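How to Write House Rules for a Simulated Two-Arm Robot (and Get People to Follow Them)
Filed under: Good Practice
Last touched up in February

Every simulation team has a rules document. Ours at Sorik was four pages long and had been opened, according to the wiki counter, 17 times, most of those by me checking whether anyone else had opened it. What follows is the shorter version that replaced it. It covers one job, a two-arm robot working on a big hinged panel in a rendered apartment, and you can bend it to fit most jobs where one arm does something useful and the other waits its turn.

I'm assuming you already have a simulator running, a robot model that doesn't explode on load, and at least one colleague who believes rules are for hardware people. You will need the colleague for step 6.

Before you start

Put your rules in the same place as your task files. A rule that lives in a chat thread is a rumor. We keep ours in a text file called KIDBY_RULES, Kidby being the project name, chosen in a meeting I missed.

Decide who can change the file. At Sorik it takes two people, and they can't both be the person who wants the change. (Yes, that had to be written down.)

Step 1. Say what counts as a grip

This sounds like something everybody agrees on, right up to the moment you compare notes. One person counts a grip when the fingers touch. Another counts it when they close. A third counts it when the panel moves, and gets very annoyed at the first two.

Write one sentence and stick with it. Ours says: a grip starts when both fingers have been in contact with the same part for 20 consecutive ticks. Pushing on the face of a panel with a closed hand is a push and gets logged as a push, however pleased everyone is with the result. 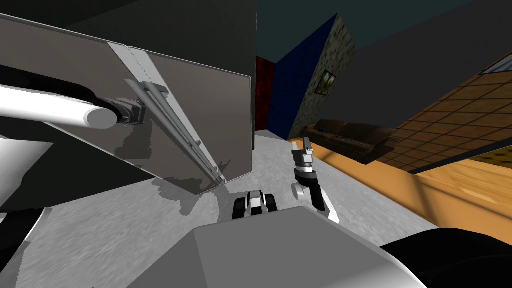
While you're in there, name the parts. "The panel" is fine until somebody needs to talk about the rail, the rods or the seam, and then you get three words for one thing and one word for three things. Pick the names, put them at the top of the file, and make the log use them too. We lost most of an afternoon to a report that said the robot was "holding the middle bit."

Step 2. Give the idle arm a job description

The idle arm is where sloppy practice goes to live. All attention is on the arm doing the work, so the other one drifts, and sooner or later it drifts into the couch.

Our rules for it:

- The idle arm stays clear of the part being handled and of the working arm.
- Its gripper is open before the run starts and stays open until it's called for.
- It has a named parking pose. "Out of the way" is an opinion.
- If it moves when it wasn't asked to, the run is marked, even if nothing was hit.

That last one is unpopular. Keep it anyway. A near miss in simulation costs you one line in a log, and you'll never get a cheaper one.

Step 3. Check the room as well as the robot

Simulated rooms are forgiving places. Nothing gets scuffed, the furniture never complains, and so people stop looking at it. Then the same policy goes onto a real machine and the real furniture does complain, through its owner.

List every surface the arms could reach and mark each one "may touch" or "may not touch." Walls and couches go under may not. Pictures hanging on walls go under may not, twice. Leave no third category. We tried "may touch gently" for a month and it became the category for everything.

Step 4. Keep the horizon honest

If your view comes from the robot's body or hand, it will tilt. That's fine for the robot, which doesn't get queasy. It's less fine for the reviewer, who has to decide whether the panel is leaning or the camera is.

So write the camera pose into each record, next to the joint angles. Don't straighten the views afterward to make them look nice in a slide deck. If you absolutely must have a nice slide, save it as a separate file and call it something embarrassing so it never gets mistaken for data.

Step 5. Stop, look, then move

Require a pause between closing the gripper and moving the part. Ours is 16 ticks. Nobody enjoys it. Reviewers like it very much, as it gives them one steady stretch where they can check three things:

- Which part are the fingers closed on?
- Is the other gripper open and clear?
- Is there room for the part to go where it's about to go?

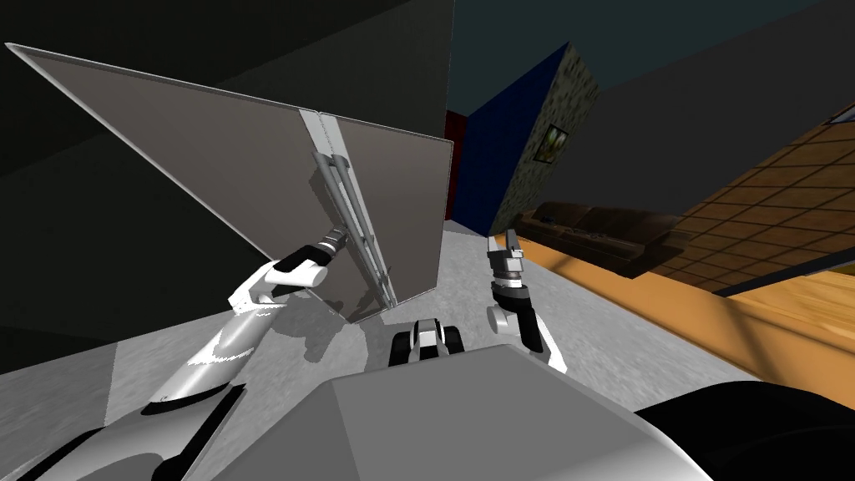

Step 6. Have someone else read the run

Hand the record to the colleague from the introduction. They get the rules file, the log and the camera views, and no help from you. If they can't tell what the robot was doing, the record fails, including when the robot did beautifully.

Expect to learn things. My first outside review came back with a single comment, "which arm is this?", attached to a run I had described as self-explanatory. Hand views are the worst for this. You get two fingers, a lot of background and whatever large thing happens to be overhead, and the person who drove the run can fill in the rest from memory. The reader can't.
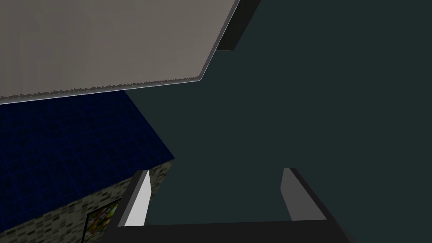
Label every view with the arm it belongs to and the tick it was taken on. Run 1367 went into our shared folder without either, and it's still there as a warning, or possibly because I don't have delete rights.

Step 7. Write down the exceptions

There will be exceptions. Someone from Vorkex will be visiting, the demo will need to run faster, and the pause will be switched off "just for today." Fine. Put it in the file with the run number, the rule that was skipped and who asked. You'll be surprised how many urgent exceptions turn out to be less urgent once a name has to go beside them.

Common questions

Does all this apply if the robot isn't real?
Yes. The habits are real, and they're the part that gets carried over.

Can I skip the idle arm rules if I only use one arm?
If the model has two arms, you're using two arms. One of them is just being used badly.

How long should the rules file be?
One screen. If it needs scrolling, somebody will stop before the part about the couch.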